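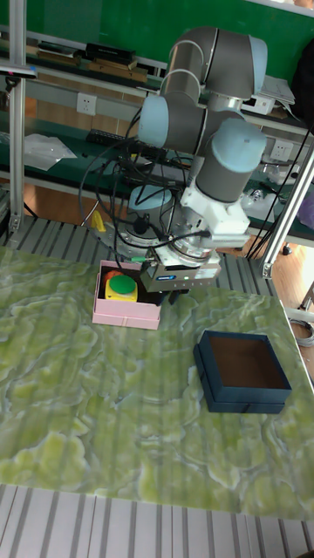 What makes household water pressure climb when no fixture is open? Thermal expansion in a closed system is the usual cause. The heater fires, the water takes up more volume, and a check valve or pressure reducing valve stops the extra volume from going back to the street.

Yeoman Home Help > Plumbing > Supply and Pressure

Pressure climbs overnight after PRV replacement, expansion tank already installed
Posted October 31, 2025 by halfinch_elbow

I replaced the pressure reducing valve on my main in July. The old one was 13 years old and had started to hum at low flow. The new one is a Presura with the built-in strainer and no bypass. The installation sheet says to set it with one faucet running slightly and then close the faucet, which I did.

Pressure at the laundry sink is steady during the day. By morning, before anyone has used water, it is well above the setpoint. Opening a tap brings it down to the setpoint within a second or so and it stays there until the next long idle period. I am reading it with a Bataso gauge on a hose thread, full scale 300 psi, with the red drag hand that records the maximum.

There is a Flekard expansion tank, 2 gallon, on the cold line above the water heater. It was there when I bought the house. The heater is a gas storage type with a standing pilot. The relief valve has dripped a few times but does not run.

Is this a bad PRV out of the box, or is the tank done? I would like to avoid buying both.

Comments on this post

gasketface: Where is the tank tee relative to the heater's cold shutoff? If there is a closed valve between them the tank does nothing.

halfinch_elbow: Tee is between the shutoff and the heater. No other valve on that branch.

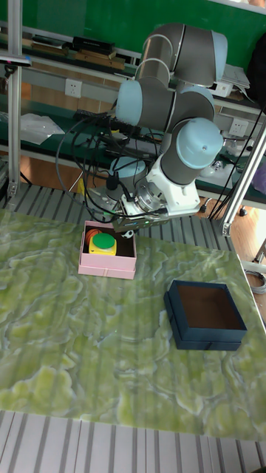
slowdrain: Worth repeating the reading with the heater turned down to pilot for the night. If the climb goes away, the PRV is fine. If it is still there, the PRV is passing water through a closed seat. Costs nothing.

halfinch_elbow: Will do that tonight.

Answers

ballcock_and_chain
Accepted

These are separate faults with the same symptom, so test for them separately.

Test for seat leakage first. Set the gas control to pilot and let the house sit for 12 hours with no water use, ice maker and humidifier shut off included. Reset the drag hand to the needle before you start. A PRV that seals will hold close to the setpoint. A PRV that leaks past the seat will creep upward toward street pressure and stay there. New valves do this more often than people expect. Flux, pipe scale or a shred of thread tape gets carried onto the seat when the main is turned back on. The strainer catches only what is upstream of it, so anything shed inside the body or at the inlet of the cartridge gets past.

If it creeps, shut the main, drain the pressure, back off the adjusting screw until the spring is loose, and pull the cartridge. Rinse the cartridge and wipe the seat with a cloth. No abrasive. Reassemble, open the main slowly, and set the pressure again.

If it does not creep with the heater on pilot, look at the tank.

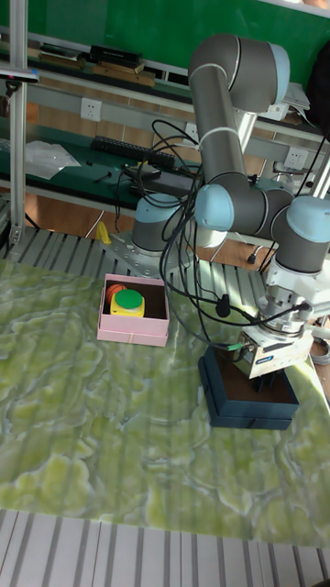
Reading time for this answer: 2 minutes

Checking the tank. Close the cold supply to the heater and open a hot tap to relieve the pressure on that side. Leave the tap open. Take the plastic cap off the air valve on the tank and press the pin briefly with a small screwdriver. Air means the bladder may be good. Water means the bladder has failed and the tank gets replaced. There is no repair.

If you get air, put a tire gauge on it. The charge has to match the house setpoint, and it has to be read with no water pressure on the tank. Reading it with the system pressurized gives you the system pressure, and this is how tanks end up being called good when they are flat. Add air with a bicycle pump until it matches. Close the hot tap, open the supply, and bleed the air out at a faucet.

A tank charged too low fills with water at the normal setpoint and has no room left for expansion. A tank charged too high does not accept water until the pressure has already risen. Both look like a dead tank on a drag-hand gauge.

Size also matters. Check the chart on the tank carton or the maker's sheet against heater capacity and your supply pressure. A small tank on a large heater will hold the rise down part of the way.

Leave the relief valve alone until the pressure is under control. After that, if it still drips, it has debris on its seat or it is worn, and it should be replaced. Do not cap or plug the discharge pipe.

wrenchlight

Mine did that. It was the tank. I tapped on it and it sounded full all the way up, and it was very heavy when it came off, so hold it with your other hand when you unscrew it. Changed it and the pressure was normal. Did not touch the PRV.
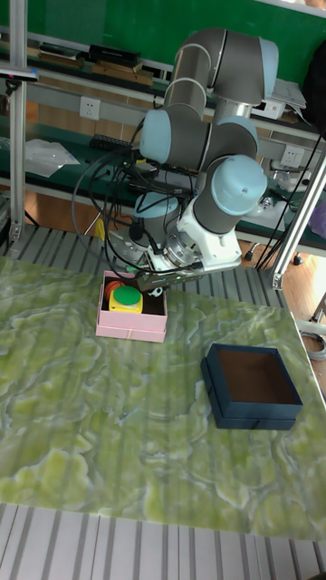

gasketface: Tapping is a rough indication only. A tank with a good bladder and no charge sounds full as well, and that one needs a bicycle pump and no parts. Use the air valve.

wrenchlight: Fair, mine had water at the pin too.

northside_riser

Check the gauge also. The cheap ones do not return to zero after they have been dropped. Unscrew it and see where the needle sits with nothing connected. On a gauge with that much range, a house reading is in the bottom part of the dial, where it is hard to read small changes. A lower range gauge is better for setting a PRV. Keep the big one for checking street pressure.

Also some PRVs have a thermal bypass which lets expansion go back to the main, but it only opens if street pressure is lower than house pressure. With high street pressure it will never open, so having no bypass on yours is probably not the issue.

Comments on this answer

halfinch_elbow: Gauge reads zero disconnected. Ran the night with the heater on pilot, house pressure flat, drag hand did not move. Drained the hot side and the tank charge was far below the setpoint, air only at the pin. Pumped it up to match. Will run the same test with the heater back on and post the reading.

slowdrain: Recheck the charge in a few weeks. If it has dropped again, the air valve core is leaking or the bladder is on its way out. Soapy water on the core will show the first one.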